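Forum > Manipulation > Cloth and Soft Objects
Tagged: grasp labels, bimanual, bedroom tasks

**pinchpoint**
We've been using the Jalham labeling scheme on a shirt-on-bed task and I wanted to post what we got before I write it up properly. Short version of the scheme: every frame gets one label per hand, chosen from garment, bedding, nothing, or unsure. No phases, no "reach" or "lift" or "place." The policy is trained to predict its own hand labels next to the motion, and that's the only change from the Kadrić baseline.

The reason for a separate bedding label is that a white sheet under thin cloth is where our old policy went wrong. Finger width reads almost the same for a fold of sheet and a fold of shirt. The old labels called both of them a grasp. 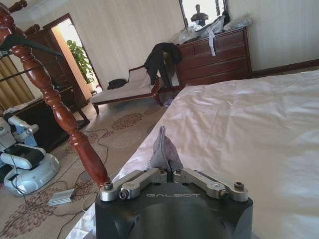
Wrist view, sheet between the fingers. Label: bedding.

With the old labels that frame is a positive. With Jalham it's a negative for the shirt and a positive for the bedding, and the policy can learn to let go and try again.

Numbers: 50 trials per policy, same room, shirt dropped on the bed by hand each time, 90 second limit. The new policy got hold of the shirt with at least one hand in 49 of them. I don't have a final score for the full layout yet.

**slowservo**
What was the baseline on the same count? 49 out of 50 doesn't tell me anything by itself.

**pinchpoint**
Still being scored. The baseline trials were run with a different time limit and I don't want to put them next to each other until they've been redone.

**slowservo**
Then I'd hold the claim. Getting hold of a shirt with one hand is the easy part of this. If the baseline also does it nearly every time, the labels bought you nothing.

**drapecoef**
I'm on the Cusico side, we annotated part of this set. A few things on the labeling itself, since the original post skips over it.

Two annotators do each clip separately and the disagreements go to "unsure." They don't get averaged and they don't get a third vote. We label from the head camera first and open the wrist camera only if the head view can't settle it. That order matters for cost. The wrist view is better for telling sheet from shirt but it's slow to work from, as you lose track of where on the bed you are.

The frames with both hands on the garment go fastest. The hanger helps too, as the hook gives you a fixed point and you can tell the collar from the hem without scrubbing through the clip.

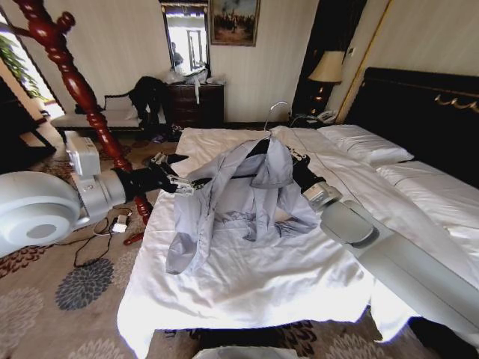 Photo: Navton test room, head camera

For a frame like that we'd put garment and garment and move on. One hand is at the shoulder and the other is near the collar, but the scheme doesn't record which part of the shirt is held. I've argued that it should. A grip at the shoulder and a grip near the collar lead to different next moves and right now they get the same label.

**pinchpoint**
We tried part labels early on. Agreement between annotators fell apart whenever the shirt was bunched up, and it's bunched up most of the time. I'd rather have a coarse label I can trust.

**drapecoef**
I know, I was one of the annotators. My view is still that you could ask for the part only when both people are sure, and leave it blank otherwise. A blank doesn't hurt the training.

**holdfast_r**
It can hurt. If the blanks all land on the bunched frames, then the model only ever sees part labels on tidy shirts. We had that problem with towels. It got very good at naming corners on towels that were already flat.

**drapecoef**
OK, fair point. I hadn't thought of the blanks as being lopsided like that.

**gradient_lunch**
Question about the one-hand frames. When one gripper has the garment and the other is open over the bed, do you label the open one as nothing, even if it's going to close on the shirt a moment later? In our own scheme we let the label start a little early, so the policy gets pulled toward the grasp.

**pinchpoint**
It's nothing until there's cloth between the fingers. We were strict about this. An early label means you're labeling intent, and two people don't agree on intent. With one hand holding the edge of the shirt and the other one open, the pair is garment and nothing, full stop.
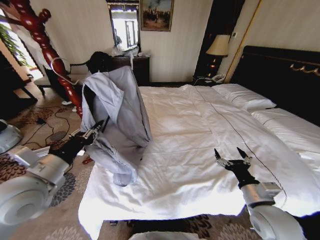
The strict rule does cost something at the boundaries. The policy is a little late to switch, and you can see it as a pause before the second hand closes. We measured the pause on a handful of clips and it wasn't long enough to threaten the time limit, so we left it. Someone working on faster tasks might make a different choice.

**slowservo**
The pause is the part I'd worry about. If the first hand is holding the shirt up off the bed during it, the cloth keeps shifting, and the second hand is aiming at something that has moved.

**pinchpoint**
True for a lifted shirt. The policy sees new frames during the pause so it does re-aim, but I can't show that it re-aims well. I'll split the results by whether the first hand had the shirt lifted.

**holdfast_r**
Please also split by where on the bed it is. Grasps close to the mattress edge and grasps in the middle aren't the same problem. At the edge you can come in from the side.

**gradient_lunch**
How do you treat frames with both hands empty? There must be a lot of them, and nothing/nothing would swamp everything else.

**drapecoef**
There are a lot. We keep every one in the annotation files and leave it to whoever trains to thin them out. 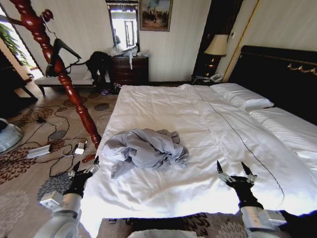 Nothing / nothing. Both hands clear of the cloth.

They're worth keeping. From a frame like that you can't say if it's before a first attempt or after a drop, and the scheme doesn't ask you to. Someone at Navton wanted a "dropped" label and we said no for that reason. If you want drops, get them from the sequence: garment followed by nothing, with the cloth still off target.

**pinchpoint**
For training we thin nothing/nothing down until it's the same size as the next largest class. I tried leaving it alone and the policy hovered.

**slowservo**
I'll say the labeling part is more careful than I expected. I still don't accept the result. It's one room, one bed, and white bedding only. The bedding label may be doing nothing more than learning "white means sheet." A pale shirt on white is hard, sure, but put the same shirt on a gray-blue blanket and I think it fails.

**holdfast_r**
Or a white shirt on the same bed. That's a cheaper test, you don't need to change the room at all.

**pinchpoint**
White shirt is a good one and we can run it in the same setup. The blanket will have to wait, the room is booked out until January. I'll post the white shirt trials and the redone baseline together in this thread, same 50 and same time limit for both.

**drapecoef**
If you do the white shirt, send us the clips unlabeled. I'd like to see how many go to "unsure" from the head view alone before anybody opens the wrist camera.

**pinchpoint**
Will do. Raw clips first, scores after you've finished.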